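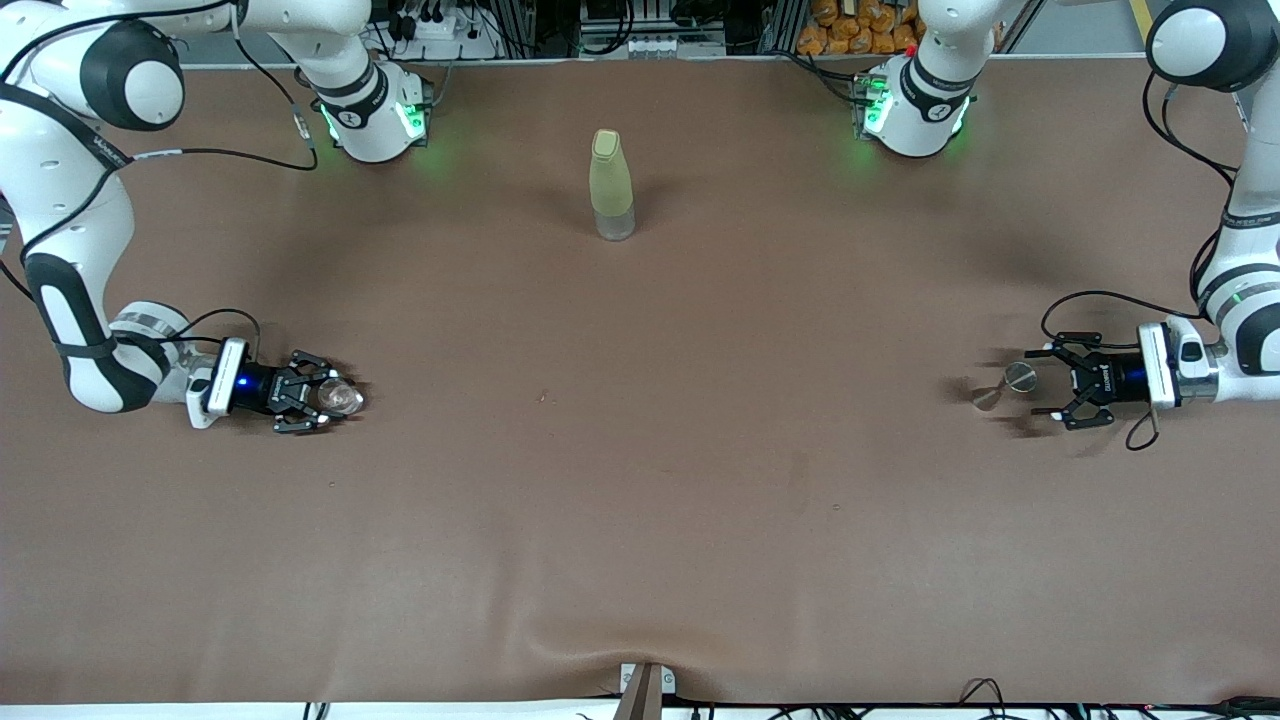
**Figure 3.** Two-arm work cell with a capped plastic bottle standing on the table.

### 3.2 Loss of preload in coated cap screws

Joints that are opened for service place different demands on a thread coating than joints that are assembled once. The coating must hold the screw against side-to-side movement, and it must do so again after the screw has been removed and refitted. Earlier work at Akovard treated these as separate questions. In the present study they were tested on the same parts.

Screws from a single production lot were divided between two dry coatings, Cevell and Barasa, and an uncoated control. All parts were cleaned before coating and stored in closed bags until use. Tightening was done by hand with a calibrated wrench, and the clamp force was read from a load washer under the head. Each joint was then shaken across its axis until the force settled or the screw began to turn. The procedure was repeated for 8 assembly cycles with no fresh coating applied.

The uncoated screws lost almost 10 percent of their clamp force before any rotation could be measured. Nyaga and Swai reported the same early loss in plated parts and linked it to flattening of the surface under the head. A thread coating cannot prevent this kind of loss, and the values given in this section have been corrected for it.

Both coatings delayed the start of rotation in the first cycle. Differences appeared later. Barasa gave the higher breakaway torque when new but shed visible flakes on removal, and its torque fell sharply after the third cycle. Cevell began lower and changed little – a pattern that suits covers and brackets opened on a regular schedule.

Thread fit also had an effect. Screws at the loose end of the tolerance range carried more coating in the flanks and were less consistent from one cycle to the next. The Dirar fixture holds the nut member fixed, so these results should not be applied to joints in which both members are free to turn. That case is taken up in Section 4.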